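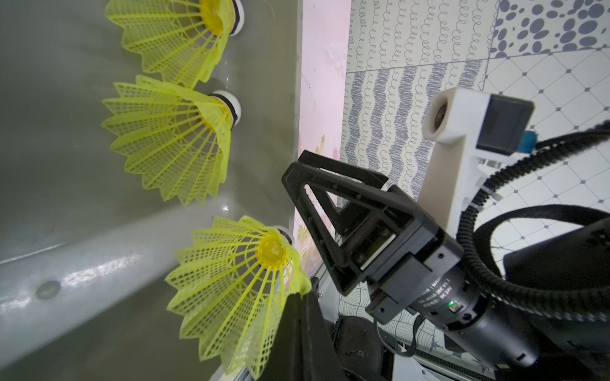

Most clubs in this region still store synthetic shuttlecocks in whatever box is nearest, and I think the habit costs them more than they assume. A nylon skirt is a thin moulded lattice that holds its flare only if nothing presses on it. Yellow plastic shuttles laid on their sides, base pointing right and mesh opening left, each have a wide scalloped rim exposed to whatever is put down next. A white base with a black band takes a knock well enough. The ribs do not.

The usual defence is price. Felicja Wysocka, who orders for the Brimville hall, told me a bent skirt goes in the bin and a new tube is opened. Fair enough for a social night. For coaching it is poor practice, as a skirt that has lost its shape changes the flight, and a junior will adjust the swing to suit a faulty shuttle. I have watched players spend 24 minutes of a session doing exactly that.

My preference is the tube. Shuttles nest base into skirt, the load runs along the axis and the rims stay round. Farhad Rahimi argues for open trays at courtside because a feeder can grab from them without looking, and for multi-shuttle drills he is right. The tray should be in use for the drill and emptied after it. Overnight storage is a different job.

Sort by colour of band before refilling, and keep the damaged ones for serving practice at a target. At our hall the change took 11 tubes and one shelf.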